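# Sandwich table draws a hungry crowd at Jomero open house

June 27, 2025

If you walked into the back hall at Jomero this week expecting a tray of store-bought cookies and a pot of weak coffee, you were in for a nicer afternoon than that. The neighborhood kitchen club put on its second open house of the year, and the whole thing was given over to the plain old sandwich, which turned out more people than the club has seen since it started keeping a guest book in April of last year.

Busisiwe Mofokeng, who has been running the club's Sandwich Hour since the spring, had been saying for weeks that she wanted something a six-year-old and a grandfather could do side by side without either one getting bored. A stove was out of the question, what with the wiring in that hall, and she didn't care to have little ones near the good knives. So everything was sliced ahead of time at home and brought over in coolers, and people simply came up to the tables, took a plate and got going.

"I grew up making lunch for my brothers, and I never once thought of it as cooking," Mofokeng told us, while keeping one eye on the bread supply. "But you watch somebody build a sandwich when they've got all day to do it and nobody waiting behind them with a bus to catch. They get so careful! They move the lettuce over a little, then they move it back again."

There was a good deal of moving the lettuce over. One boy took his entire lunch apart twice over the matter of whether ham belongs above or below the greens, and his aunt, who had finished hers long before, sat down with the paper and let him work it out. (Above, he decided, and he was quite firm about it by the time we got to him.)

The sandwiches were mostly left open, with one slice of bread and the good things on top, so that folks could see what they had made and swap ideas with their neighbors. Nerea Cabello, who taught school cooking classes for a long stretch before moving here, went from table to table giving advice to anyone who asked and, she admits, to several people who hadn't. Her main point was to get the lettuce good and dry before it goes anywhere near the bread. She also likes a leaf that hangs out over the edge, and says a sandwich looks stingy without one. A few of the more orderly guests trimmed theirs square anyway, and she was gracious about it.

The bread came from Clesico, the bakery on the corner by the old post office, which sent over a soft white loaf and a darker one with seeds. The white went first, and it wasn't close. Ivan Marchuk, who bakes there and stopped in after his shift with flour still on his sleeves, took the news pretty well. He had been hoping the seeded loaf would win some people over, and he did talk two families into carrying the leftovers home. He says a soft white slice is the right thing for ham in any case, so long as the ham isn't sliced too thin, and he stayed nearly an hour explaining his views on butter, which are strong, and on mustard, which are stronger.

Setting up was a bigger job than it looked. Pylyp Levchenko and his daughter came in early to push the long tables together and smooth out the cloths, and then smooth them out again once people started leaning on them. Green was Mofokeng's choice. She had found the fabric at the Yurchenko remnant sale and bought more than 600 inches of it, having worked out the measurements in inches on the back of an envelope and never bothered to turn them into yards. There is plenty left over, and she would be glad to hear from anybody who sews.

The club had also put out a bowl by the door for the hall repairs, with a little sign on it in a child's handwriting. By the time the chairs were stacked it held $1,781, a good part of it in folded bills and one check from a gentleman who said he only came in to ask about parking and left with a sandwich in each hand. The money will go toward the wiring and, if it stretches far enough, toward a proper sink with a sprayer, which everyone who has washed up in that hall agrees is overdue.

Nithin Kandasamy, who keeps the club calendar, said the next gathering will be all about cold soups, and that he is still looking for someone with a big enough blender. He'd also like to remind whoever borrowed the blue pitcher that it belongs to his mother and she has noticed. Families who want to come should bring their own bowls and spoons. The hall has plenty of cups but has been running short on spoons for as long as he can remember.

For those who couldn't make it and would like to try the same thing at home, Mofokeng's instructions are about as short as they come. Put a slice of soft white bread on a plate, turned whichever way you like. Lay on a leaf of lettuce, the frillier the better, and then a slice of ham. After that it is up to you and what you have in the fridge. She is fond of tomato herself, with a little salt, and a thin slice of cheese if it has had time to come up to room temperature. Cabello would have you add cucumber. Marchuk would have you put butter on the bread before any of it, right out to the crust, and he asked us to print that part twice, but we only have room for it once.

Anyone who left a plate or a cooler behind can pick it up at the Zerenard hardware counter next door to the hall, where they've kindly agreed to hold everything through the end of next week. There is also one child's raincoat, yellow, with a library card in the pocket. 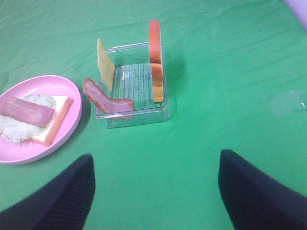 *White bread, lettuce and ham on a pink plate, Sandwich Hour style.*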